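2 November 2010
Bench 2, sorting bins

Re-laid the bench after lunch. The two grey metal bins are back on the light wood top, one behind the other and touching, with the larger at the front. Bravstead delivered the replacement offcut tray to the wrong building again, so the rear bin stays in use for scraps until that is put right. Swept the carpet on that side first. It holds dust in the weave and the brush does very little. Will ask for the vacuum from Skirnton.

Blocks in the front bin are the long narrow ones from the Pandey set, red and dark green. Tapio had proposed moving to the short pattern. I have kept the long ones for now: they lie across each other, lean on the walls and pair up along the sides, and those are the lies we want in the log. The short pattern settles flat nearly every time and gives us little to write down.

Procedure as used today: tip from the card box at rim height, no shaking, no straightening by hand. Note the lie, clear, tip again. 16 tips before the break, then the remainder with Jenő reading and me writing. He calls a block "upright" when it runs front to back along a wall, I had been using that for leaning. Agreed to write "lengthwise" and "leaning" from here on. Earlier pages not corrected.

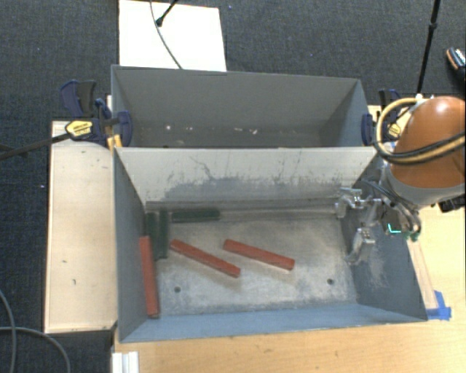 Colour matters more than I allowed for. Dark green against the back left corner is hard to read from the stool, worst when two greens are side by side and almost touching. Jenő logged such a pair as one block twice and had to stand up to check. Red gives no trouble anywhere on the floor. Options are a lamp on the left or a paler green. Palholm list a paler green under part 2760, same section, but I have not seen one and would want a sample before ordering a set.

Condition of the front bin: floor scuffed through to bare metal, brighter towards the middle and right. Back wall has the dark worn band low down with scratches above it, right wall scraped. None of it catches a block when I run one along by hand. The two small round holes near the front are clear. Wiped out with a dry cloth only, no solvent, as the blue-grey on the left wall is still smooth and I would like to keep it so.

To do:
Lamp for left side, clamp type, try at 6 in above the rim
Sample of 2760 from Palholm
Chase Bravstead for the tray
Empty the scraps from the rear bin
Tapio to copy the new terms on to the inside cover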